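Posted Friday, March 4, 2022 by Fermín Iturra
Filed under: Paid Studies, Packing & Warehouse

Packers and sorters wanted for a bin study (paid, four sessions)

Every supplier who calls on us at Stallik has a bin that will make mixed packing faster. We have bought several. The shelves are full of them and the orders go out at the same speed as before. Before we sign for the next lot, from Ramanauskas, we want people who handle odd items for a living to try them and tell us what they think, including if they think it's a waste of money.

You would come in for 4 sessions of 80 minutes. Each time you pack and unpack open bins with things that don't stack: work gloves, plastic bottles, soft goods, small boxes. You then fill out a short form. The form used to ask how "satisfied" you felt. I took that question out.

Who we want: anyone with at least one season of packing, picking, or stockroom work. You should be comfortable standing and reaching over a work surface. If you have worked for Ramanauskas or sell their products, please don't apply.

What we pay: $305 for all four sessions, by check after the last one. If you drop out early you are paid for the sessions you did. There is no bonus for liking the bins.

What we can't promise: a job afterward. Clirport, who ran our last study, hinted at that in their ad, and I spent most of November writing apologies.

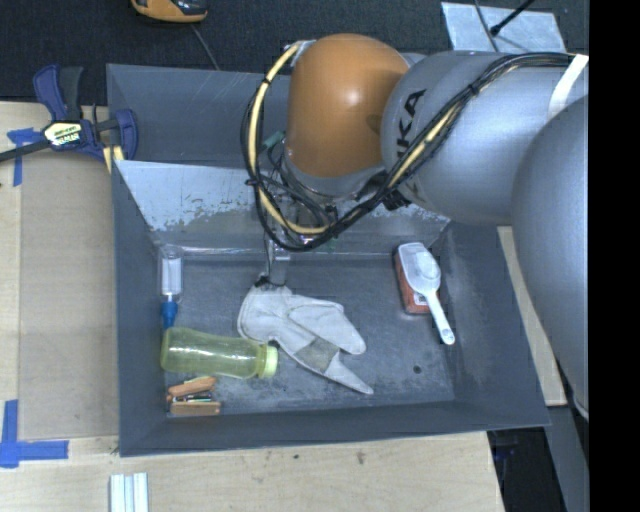
Mixed items in an open gray bin: a pale work glove and a yellow-green bottle with its cap on.

To apply, write to Fermín Iturra, Stallik receiving office, with your phone number and a few lines on the worst container you ever had to pack. Skip the résumé. Evening sessions fill up first, so say which hours you can't do.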